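Huseck gripper kit slips on knitted fabric, is Clirkari finger set worth it?

Posted in Small Automation, 2021-05-17

Joanne Hollis
Hello all. I am reviewing the Huseck two-finger kit for a small laundry business and I have now used it for 16 days. With boxes it is very good. With clothes I am less sure. My test is simple: the arm must take one piece of knitwear and place it in a plastic basket. Thin ribbed knit folds up between the fingers, and sometimes it slides out before the basket. The seller offers the Clirkari soft finger set for 387 dollars. Has anyone tried it with elastic bands and linings? The whole kit cost me less than I feared, but I don't want to pay twice.
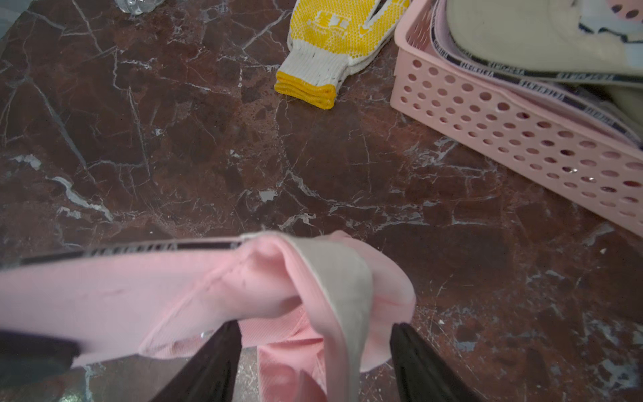 2 answers

Bloxham
I have the same kit since March. Before you buy anything, please check the closing force in the settings. Mine came at a low value from the factory. I raised it by 12 steps and the slipping became rare. Also, try to take the garment by the fabric and not by the elastic band. The band is stretching and then it jumps. A polished stone surface is also more difficult than a towel, the cloth moves away when the fingers come near.
The Clirkari set is well made, I borrowed one for a week. It was better for thick socks, but for thin knit I saw no big difference. I would keep the money for now.

mumach_user
Get the soft ones. Did 700 picks on mine and only changed the pads once. No idea about linings, sorry.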